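Open day at Lindholm, Sunday, doors at ten. Bernadette was late. Bus, then the wrong gate, then a queue for badges. Hers said 536 and somebody else's name.

"Never mind that," said Margit Wikström. "Come on, come on, they've started."

Down a corridor. Coffee smell. A boy selling Silum mugs off a trolley. Margit walked fast for a woman with a new hip and talked the whole way, Orport had sent people, Inorby had sent nobody, typical. Then a door, and teh hall, and a green sheet spread over the concrete.

"Shoes off?"

"Just don't step on it."

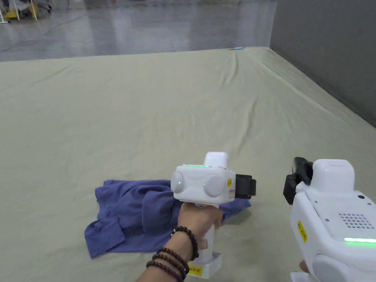
*Shirt on the sheet, both grippers lit.*

Bernadette watched the beads on the wrist. Four strands, dark wood. Her mother had worn some like that, folding shirts for the hotel, 72 on a good morning, never looking down.

"Does it hurt your hands?" she asked.

"Ask me at five."

Margit was already pulling at her sleeve. There was a talk upstairs, there were sandwiches, they'd miss the sandwiches.

"You go."

"Bernadette."

"Save me an egg one. I want to see the collar done."

She sat down on the floor, coat and all, and definately in the way.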